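When the bowl stacker drops the bowls

I bought a Povska bench arm last November, mostly to put dishes away while I get on with dinner, and for weeks it was lovely. Then one evening it locked up with a nested stack in its grip, squeezed harder and harder, flashed error 512 at me and let go. Bowls everywhere! Nothing broke, but I've changed a few things in my kitchen, and I'd pass them on to anybody with one of these gadgets.

First, wipe the finger pads. Mine had a film of cooking oil on them, and a greasy pad slips, so the arm squeezes more to make up for it. Warm water, a drop of dish soap, dry cloth. I do it every 5 days now.

Second, turn the grip force down. My Povska came set way too high for thin metal rims, and 40 percent is plenty for anything in my cupboard.

Third, don't let it lift more than 2 bowls nested together. They wedge, one comes along for the ride, and then it falls off halfway (ask me how I know). A folded paper towel between them helps a lot — cheap, too.

And please, keep your hands out while it's holding something. If it freezes, hit the stop button, put a towel under the load and only then open the fingers. I reached in that first time and got a nasty pinch on the thumb.

Stainless bowls and grippers on a pink tablecloth:

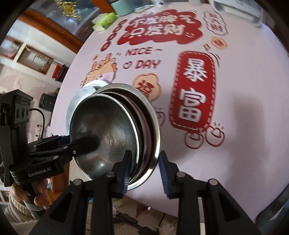
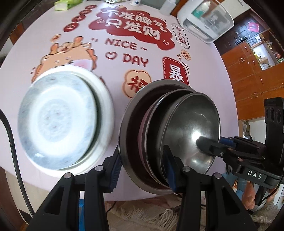
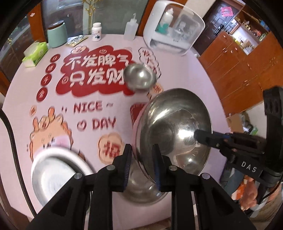
Can I just pull the plug if the arm jams?

Use the stop button first. On mine, cutting the power makes the fingers go slack, and whatever they're holding comes straight down.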